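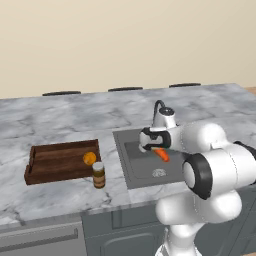 How to Get Stains Out of Marble (and What to Skip)

Most advice on marble stains is written by people selling something. I've had marble counters for 7 years, and I've tried a good share of the sprays, pastes and miracle sponges. A poultice is the only thing I'd bother with, and even that has limits.

First, check that you have a stain. A dull spot that feels slightly rough is an etch. Lemon juice, wine or vinegar has eaten into the polish, and no cleaner will put it back. You'll need polishing powder or a stone pro for that. If the spot is darker than the stone and feels smooth, keep reading.

What you need

Baking soda
Water
Plastic wrap
Painter's tape
A plastic scraper

Steps

1. Wipe the spot with warm water and a drop of dish soap. Dry it well.

2. Mix baking soda with just enough water to make a paste like peanut butter. If it runs, add more soda.

3. Spread it over the stain and a little past the edges, as thick as a pencil.

4. Cover with plastic wrap and tape down the sides. Poke a few small holes in the top.

5. Leave it for 30 hours. Plenty of sites say overnight. I've never had overnight do much on cooking oil.

6. Peel off the plastic and let the paste dry fully. Scrape it up and rinse.

7. Look at the spot the next day, when the stone has had time to dry. Repeat if it's lighter but still there.

For coffee or tea, some people swap the water for hydrogen peroxide. It does work better, but it can lighten dark marble, so test it somewhere hidden.

What about the store stuff?

Thitima Onsri, who runs the stone yard where I bought my slab, sold me a jar of Ovetti poultice powder. It worked about as well as baking soda. Skiva spray smelled nice and did nothing I could see. As for vinegar — please don't, whatever your aunt says.

And sealer? It buys you time to wipe up a spill. It won't stop etching, and I'd be wary of any label that promises it will. Drip some water on the counter. If the stone goes dark within a few minutes, reseal it. If it doesn't, save your money.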